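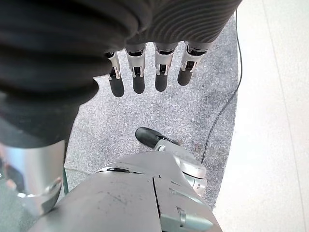 Brown mark on speckled grey mat — what would you try first?
Posted by Intan Goh

Hi all! I've got a grey mat with light and dark flecks through it, and there's a faint brownish smudge across the middle. I love this mat and want it looking its best by September. I've vacuumed 2 times, no change.

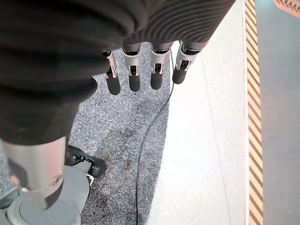

The mat, with the mark running diagonally

Birger Tangen
Great candidate for a home clean! Mix a little dish soap into 500 mL of lukewarm water, dab it on with a white cloth and work from the outside in. Don't scrub — you'll fuzz the pile. Blot with plain water after, then press with a dry towel. Try a corner first in case the colour shifts. Oh, and lift any cables off the floor before you start!

Abimbola Okonkwo
vinegar. works on everything

Arif Sumampouw
Seconding Birger, the blotting is so satisfying. Flecked grey is very forgiving too!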